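Nidano Home Services: Household Tips
Laundry and Folding, September 2020

Notes from the Open Day at the Hurkine Workshop

Nidano invited its members to an open day at the Hurkine workshop, where a two-armed robot was put to work folding and sorting clothes. The demonstration was led by Panagiotis Zacharopoulos, who has overseen the folding bench there for 2 years. Many of those present asked for the advice given during the session to be set down in writing. It applies equally to folding by hand.

Clear the table first. Hurkine's staff remove everything that is not clothing before a session begins. A bare wooden or laminate surface is best, as a tablecloth will shift under the garment.

Empty all pockets and close zippers and buttons. An open waistband will not lie flat.

Fold jeans lengthwise, one leg over the other, with the back pockets facing out. Bring the hems up toward the waistband, then fold again until the bundle is compact. Press each fold with the flat of the hand.

Keep finished items on one side of the table and items still to be folded on the other. Mr. Zacharopoulos noted that most of the workshop's early errors came from piles placed too close together.
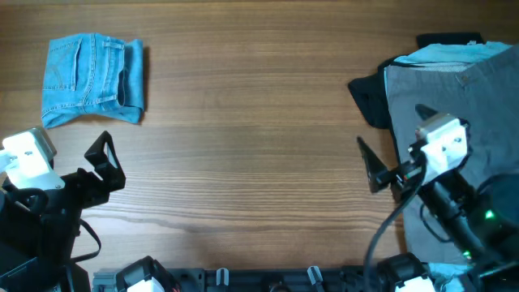 Separate dark garments from pale ones before starting. A black sleeve under a black trouser leg is easily picked up along with it, and both must then be folded again. Lift the top item by two points set well apart, and lay it down fully before making the first fold.

Heavy sweaters should be folded last and stored flat. Members who wish to attend the next open day, planned for June, may leave their names at the Nidano front desk.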